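Household size and marriage age in the Robles survey

flodow_k
The Robles panel puts mean household size in the valley at 4 for 2000. My reading is that later marriage explains most of the drop. 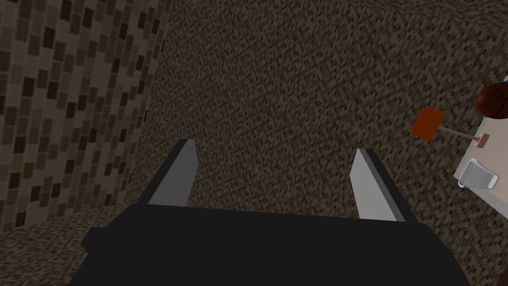 Kin living next door were coded as separate households, so the figure runs low.

brorlow9
Disagree. Marriage age barely moves in those tables. Migration does – see the November wave.

flodow_k
The November wave omits seasonal workers.
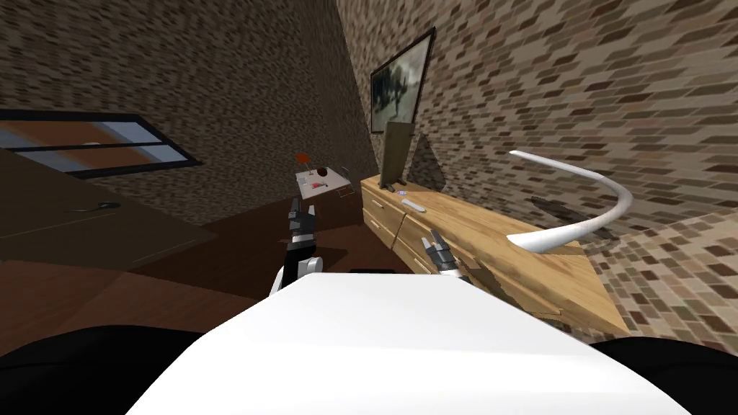 It also leaves out widows over 60.

sundolent
Both effects are in the appendix, table 9. Neither is tested separately.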